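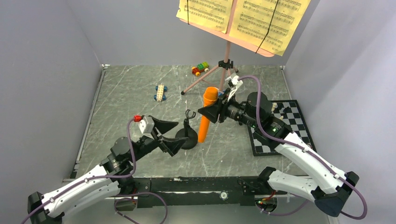
Fig. 7.1. Two robot arms, gray marble-patterned floor.

Chapter 7: The Trouble with Houses
By the Punum Course Staff
May 9, 2020
139 shares | 23 comments

By now you can find the Moon in a birth chart without turning the page upside down. Congratulations. We now cut the same circle into twelve slices called houses, and astrologers have never agreed on where to put the knife.

The oldest printed guide on our shelf, a Troltusano almanac of 1676, makes every slice the same size and moves briskly on to the weather. The MacKinnon tables, used in our worksheets, stretch and squeeze the slices according to birthplace. Run one birth through both and your planet of marriage may land in the house of small animals. Students born far north should expect a few very thin houses and try not to take it personally.

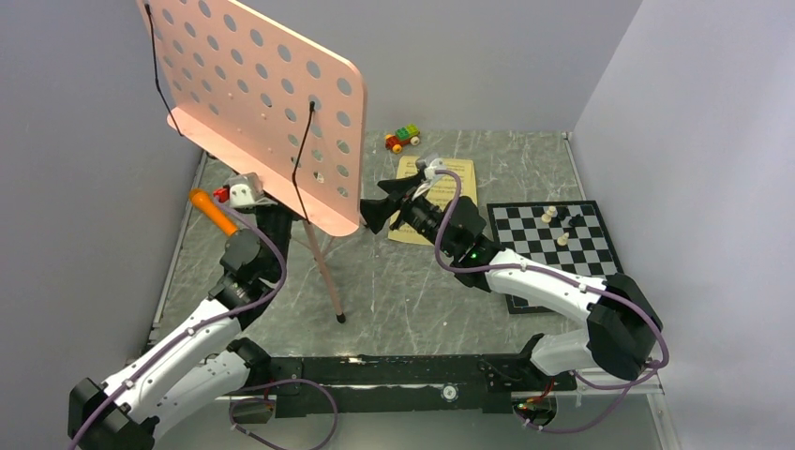 Which house comes first?
The one that begins at the rising sign, on the left side of the chart. The rest are numbered counterclockwise from there.

Keep the Wokska wheel from page 301 handy, along with an eraser. The first exercise uses a birth in August, just before midnight, and the clock time is disputed by both parents.

Get new chapters by email. Unsubscribe anytime.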